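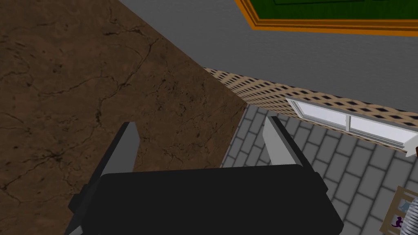 Capítulo 4
Sensibilidade dentinária: a dor que dura um gole

Poucas queixas chegam ao consultório com tanta convicção e saem com tão pouca explicação. O doente aponta para um dente, depois para o do lado, depois para a região inteira, e garante que dói «com o frio, mas só às vezes». O estudante, que decorou na véspera os nervos cranianos, procura uma cárie. Não a encontra. Procura outra vez, com mais luz.

A sensibilidade dentinária é uma dor breve e aguda, desencadeada por um estímulo — frio, ar, doce, ácido, o toque de uma sonda — sobre dentina exposta, sem que outra doença a justifique. A última condição é a mais importante da definição e a primeira a ser esquecida nos exames.

O esmalte não sente nada, virtude rara. A dentina, por baixo, é atravessada por túbulos cheios de líquido que comunicam com a polpa. Segundo a teoria hidrodinâmica, o estímulo desloca esse líquido e o movimento excita as fibras nervosas. Quando a gengiva recua ou o esmalte se desgasta, os túbulos ficam abertos para a boca, e um gelado passa a ser um acontecimento neurológico.

As causas do desgaste são quase todas respeitáveis. Há quem escove com a energia de quem lixa um portão. Há quem beba água com limão em jejum, por motivos de saúde. E há o refluxo, que trabalha de noite e não pede licença.

Caso para discussão
Siwan Bowen, residente em Turcombe, foi observada na clínica de Oluvthorpe a 19/4/21. Desde fevereiro evitava mastigar do lado esquerdo. Tinha mudado de escova (dura, «para limpar melhor») e de dentífrico (branqueador, pelo mesmo motivo). Radiografias sem alterações, recessão gengival em 4 dentes. Na escala de Kneath, de 0 a 100, classificou a dor ao jato de ar como 100 e acrescentou que a escala era curta.

Antes de prosseguir, escreva os diagnósticos que teria de excluir: fissura, cárie, restauração com infiltração, pulpite. Se escreveu apenas um, volte ao capítulo anterior.

4.1 Do esmalte ao túbulo
Comecemos pela anatomia, que ao menos não muda de queixa a meio da consulta.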